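Last updated: 28/12/2018

Home | Contents | Previous chapter | Next chapter | Glossary

Filed under: Music and Community / Live Recording

Chapter 10
Recording a Choir Before an Audience

In the previous chapter we studied how a choir is recorded in a studio, where the singers can stop and begin again as many times as the budget permits. Now we turn to the recording of a concert. The same singers, the same songs and even the same microphones will give a different result when there are people in the seats, and a student who has worked only in the studio is often surprised by how many of the decisions must be taken before the first note.

The chapter follows one case from beginning to end. The Odwood Singers are a mixed community choir, directed by Naa Darko, who made a live album called Nerkano in a former grain hall. Their programme combined part songs, two hymns and a long closing piece for voices and hand drums, composed by Theophilus Bonsu. The recording was made over two evenings in October and released on the small label Fiadzo. It is not a famous album. I chose it for the reason that the people concerned kept good notes, and they allowed me to read also the parts where they disagreed.

10.1 The room comes first

A hall has its own sound, and the engineer must become acquainted with it before placing any equipment. The usual method is to walk through the empty hall while somebody claps or sings a single held note from the stage. One listens for three matters: how long the sound remains, whether it returns from one particular wall, and whether the low notes remain longer than the high ones.

The grain hall had a floor of boards, a high roof and a rear wall of bare brick. Held notes remained in it for roughly 3 seconds. For slow music this is a generous friend, but for quick consonants it is an enemy. In the fast part songs the words ran into one another, and the engineer, Stelios Mavromatis, asked that a heavy curtain be hung across the rear wall. The curtain shortened the upper part of the sound and left the bass almost as it was. He would have preferred two curtains. There was money for one.

The student should remember that an audience also absorbs sound. The hall could seat 80 people, and each of them arrived with a coat. A balance which is correct in the afternoon rehearsal will be too dry in the evening if this is not taken into account. Mavromatis placed his main pair of microphones a little further back than his ears advised him at rehearsal, and in the evening the distance was right.
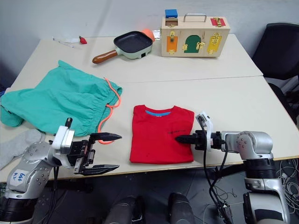 Red T-shirt, folded, with teal-green shorts.

10.2 The main pair and the helpers

In choral work most of the sound should come from one pair of microphones, placed in front of the choir and above the head of the conductor. All other microphones are helpers. They may be brought in quietly to support a weak section or a soloist, and if the listener notices them they are too loud.

For Nerkano the helpers were as follows:

- one microphone for each outer section of the choir
- one for the soloist, on a tall stand at the left of the stage
- one for the hand drums, placed low
- a pair at the rear of the hall for the applause and the general air of the room

The rear pair caused the longest discussion. Darko wished to have the applause kept after every piece. In her opinion a concert without applause sounds as if the public had been sent home. Gavin Geddes, who produced the album, wished to keep it only at the end of each half. A compromise was reached: after the quiet hymns the applause fades early, and after the drum piece it is heard in full, including a child who calls out in the middle of it. Several listeners wrote to the label about that child, all of them kindly.

A practical remark about the drums must be added. Hand drums are much louder than a choir at the first attack, and they travel into every microphone in the hall. If the player sits beside the altos, the altos will be lost. In the rehearsal the drummer was moved three times, and finally sat at the front right corner, half turned toward the singers. He could then see the conductor, and the attack of the drum went across the stage instead of into the choir.

10.3 Two evenings, one album

Very few live albums are the record of one single evening. It is normal to record two or more performances of the same programme and to choose the better version of each piece. Some listeners feel cheated when they learn it, and the question of honesty is treated in section 10.6. For the present we consider only the technical side.

If material from two evenings is to be joined, the conditions must be kept the same. The positions of the stands are marked on the floor with tape. The levels are written down. The singers stand in the same places, and the pitch of the piano is checked before each performance. On the second evening of Nerkano the weather turned cold and the piano had fallen slightly. The tuner was called, but the unaccompanied pieces had no such remedy, and in two of them the choir finished lower than it began.

Geddes made a table of all the pieces, with one column for each evening and a column for remarks. His remarks are brief. "Better words, worse ending" is a typical one. From the first evening he took seven pieces and from the second evening four, and in one hymn he used the opening verse of the first evening and the rest of the second. The join lies in a breath. I have played it to my classes for several years and it is rarely found.

It can be seen from the notes that the second evening was more accurate and the first was more alive. This is a common experience. Singers who know that they already have one good version become careful, or sometimes they become free; one cannot foresee which.

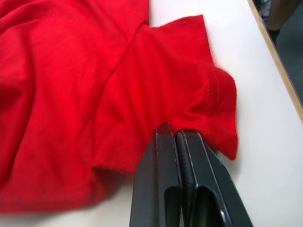
Sena Kyei, reading a draft of this section, objected that I had made the choosing appear too orderly. When she sang in such projects, she said, the conductor would very often pick the version in which the tenors came in properly, and everything else was decided by that. She would also advise students to let one singer from each section listen to the selections before they are final, for the choir members hear mistakes of vowel and breath which the engineer does not hear, and they forgive others which he would cut.

I accept the objection. The advice about the section listeners has been included in the exercises.

10.4 Permission and payment

Before a concert recording is released, permission must be obtained from the composers or their publishers, from the arrangers and from the performers. An amateur choir sometimes believes that its members have given permission simply by singing. It is much safer to have a short written form, signed at a rehearsal and kept by the choir.

Older carols and hymns may be free of copyright while the arrangement is not. This distinction is responsible for a large part of the difficulties in the field. In the Nerkano programme both hymns were old, but one was sung in a modern arrangement, for which a licence was needed. The request was sent late and the answer came when the booklet was already at the printer. The first pressing was 1000 copies, and it waited in the warehouse of the distributor, Bondusik, until the booklet had been corrected.

Bonsu, being a living composer and present at both concerts, made a direct agreement with the choir. He asked for his usual share and for one further condition, that the drum piece should not be shortened for radio. The label agreed to it with some regret.

Terms introduced in this chapter

Main pair: the two microphones which supply the greater part of the sound.
Room pair: microphones placed at a distance, for applause and reverberation.
Join: the point at which two recorded performances are connected.
Pressing: the manufacture of a quantity of discs, or the quantity itself.

Before you continue to section 10.5, visit a hall in your neighbourhood where a choir sings regularly. Attend one rehearsal and one performance, sit in the same seat for both, and write down in which songs you could follow the words.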